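Stop blaming the program, look at the pads

I'll say it up front so the software folks can close the tab now: most of what gets called a programming problem on a small robot cell is a rubber problem. Or a dirt problem, or a screw somebody meant to tighten. I've looked after the gripper station at Flitholm for long enough to have opinions on this, and over lunch people get to hear them whether they want to or not.

Our cell is a bench-top thing, a table and a gripper with two black fingers and a camera looking down between them. The parts are white plastic with a metal shaft sticking out of the top, and they are slippery little devils. When one starts leaning in the grip, the first thing anyone does (me too, back in the day) is open the laptop and start nudging numbers. A bit more force. A bit slower on the approach. It gets better for an afternoon, everybody's happy, and then it's worse than before, and now you've got a program full of fudge that only made sense for pads that were half worn out.

So my rule is pads first. I pull both fingers, never just the one side, and I wipe the textured faces with a lint-free cloth and look at them under the bench lamp. Plastic dust packs into that little grid and you end up gripping with a smooth surface you never bought! Then I close the fingers on a good part and look through the wrist camera before I touch a single setting. Is the shaft straight? Are both pads landing on the wide part of the body? If yes, leave the program alone and go get a coffee.

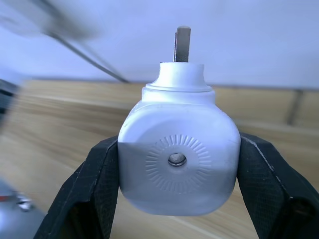 Chathurika Khan wrote back when I posted a shorter version of this, and she wasn't having it. Pads are fine, she said, but you're making it sound like force settings don't matter, and on the Ultell line we squeezed a whole tray of housings out of round because everyone trusted the rubber and left the force where the installer put it. Check both, and write both down.

Fair enough, and the writing down part stung a little because she's right. We had 14 versions of the grip program on the shared drive and I could explain maybe two of them. These days there's a card taped to the cabinet with the force value, the pad change date and the initials of whoever did it. At over 3,000 cycles I swap the pads whether they look tired or not, and yes, that's wasteful, and yes, I've had that argument with purchasing. A pair of pads costs less than the morning I'd lose chasing a crooked part.

Where I still disagree with Chathurika is the order. If you set force on dirty pads you've tuned the machine to the dirt. Clean, fit, look, and only then go near the numbers. Otherwise you'll be doing it all over again in September with fresh pads on, wondering why the thing suddenly grips like a vise.

And please, torque the finger screws with an actual torque driver. Ours is in the second drawer, and it should go back there.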